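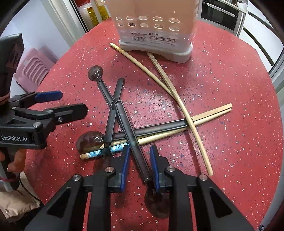

Utensil sorting exercise, kitchen table. Entry by Clémence Chauvin, Jetircombe review office.

September 3, 2023

The review of the Bitero hand-held gripper kit continued today at the Teltondale residence. The kit is offered on a subscription basis, with training, replacement pads and a data upload service included. Our office is required to advise whether the service should be taken up for the household tasks program, and a recommendation is due before the February intake.

The exercise set down in the protocol was the sorting of mixed utensils from the table into an upright holder. Spoons and chopsticks were both on the list. I had asked for the task to be kept in an ordinary kitchen, and I remain satisfied with that decision.
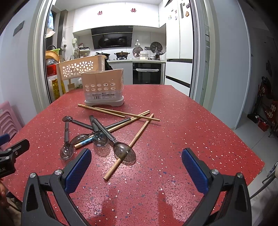 The supplier's written guide runs to 12 pages and is adequate for a new operator, although the section on pad replacement refers to a part number that does not appear in the price list. I have written to Yáñez, the distributor, for clarification. The same letter asks whether the service term of 12 months may be shortened. Their previous reply on this point was courteous and did not answer the question.

The colour of the pads was raised again at the morning call. I do not consider it a matter for the report.
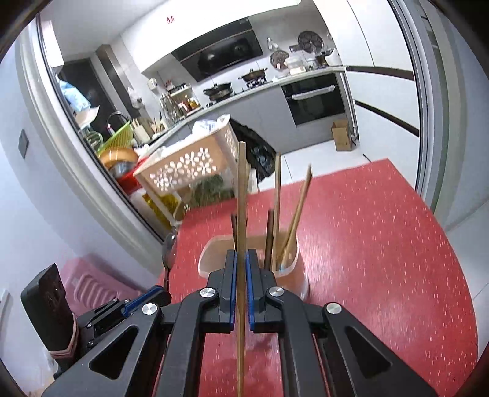

The upload log now stands at 281 recordings, of which 3 were rejected by the portal without explanation. I have asked that the rejection notices be kept, as the contract is silent on who bears the cost of repeated work. The invoice format is also unsatisfactory — labour and storage are shown on a single line.
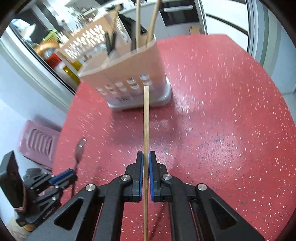
Thin items remain the principal matter for the technical section of my report. The protocol treats a spoon handle and a narrow stick as equivalent, and I intend to recommend that they be scored separately. A bamboo stick held upright between the two pads, its point just in front of the caddy, is the position I would like the scoring sheet to name as a distinct stage, prior to release. At present the sheet recognizes only pick-up and placement. I will draft the amended wording tomorrow and send it to Jetircombe with the outstanding travel claim.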